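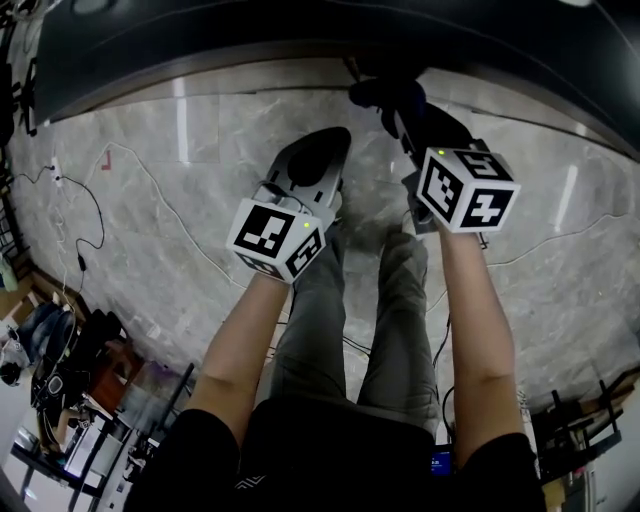 Chez Laur, on pose du carrelage depuis deux générations, et la gérante continue d'aller sur les chantiers le matin avant de passer au bureau l'après-midi. Elle reçoit dans l'arrière-boutique, entre des piles d'échantillons. Le produit qui part le plus, explique-t-elle, reste le carreau gris à motif marbré, le genre de sol que l'on regarde en baissant les yeux sur ses chaussures et que l'on oublie aussitôt. « Les gens arrivent avec des photos de carreaux de ciment à fleurs. Ils repartent avec du gris. Le gris va avec les murs, avec les meubles, et on voit moins la poussière que sur du blanc. »

Temps de lecture : 3 minutes
Imprimer | Envoyer par e-mail

Elle a repris l'entreprise familiale après 10 ans passés dans la comptabilité. Le métier, elle le connaissait par les étés à porter des seaux. « Je savais gâcher une colle, je ne savais pas faire un devis. En fait, j'ai tout appris à l'envers. » La première année, elle a perdu de l'argent sur une école, 240 mètres carrés de couloirs dont la chape n'était pas de niveau. Le ragréage n'avait pas été chiffré. Depuis, elle passe la règle partout avant d'annoncer un prix, même pour une salle de bains.

Sur le motif marbré, elle a un avis arrêté. Le décor est imprimé et il se répète au bout de quelques carreaux, selon les gammes. Un poseur pressé les prend dans l'ordre du carton, et la même veine revient en ligne d'un bout à l'autre de la pièce. « On ouvre plusieurs cartons, on mélange, on pose à sec sur une rangée et on se recule. Ça prend une demi-heure. Si on ne le fait pas, le client finit par le voir un dimanche de pluie. »

Elle travaille surtout avec deux fournisseurs. Wilirine lui livre les grands formats, Kutier les plinthes et les joints. Elle a essayé d'autres maisons pour les joints et y est revenue, à cause des teintes qui ne bougeaient pas d'un lot à l'autre. Pour les sols gris, elle conseille un joint un peu plus foncé que le carreau. Le joint clair est joli à la réception, dit-elle, puis il fonce dans les passages et reste clair sous les meubles.

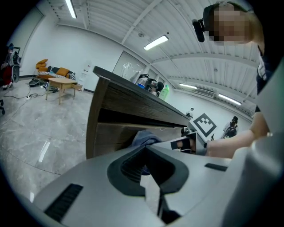 La part la plus pénible du métier, selon elle, est la rénovation en site occupé. Les bureaux, les ateliers et les laboratoires ne ferment pas pour un carrelage. On lui promet une pièce vide et elle trouve un local encombré, avec une personne encore penchée sur son travail. « Je ne leur en veux pas. Ils ont leur journée à faire. Mais une colle ne se met pas en pause. » Elle découpe donc le chantier en zones, avec un plan signé par le client, et ne commence une zone qu'une fois débarrassée.

Le dernier gros chantier de ce type, pour la société Skerov, a duré jusqu'en octobre alors qu'il devait se terminer à la fin de l'été. Elle en garde une clause dans ses contrats : tout déplacement inutile de l'équipe est facturé 100 euros. Elle dit l'avoir appliquée rarement. « C'est écrit, donc on m'appelle la veille. Avant, on ne m'appelait pas. »

À ceux qui veulent poser eux-mêmes, elle recommande de commencer par une petite pièce carrée et de louer une bonne coupe plutôt que d'en acheter une mauvaise. Elle demande aussi que l'on garde un carton d'avance, rangé à plat. Les gammes s'arrêtent, et retrouver un carreau du même bain quelques années plus tard relève de la chance. Le sien est dans la cave, sous l'escalier, avec la référence écrite au feutre.

Publié le 21/8/21

Recevez nos prochains entretiens par e-mail : inscrivez-vous à la newsletter. Désinscription possible à tout moment.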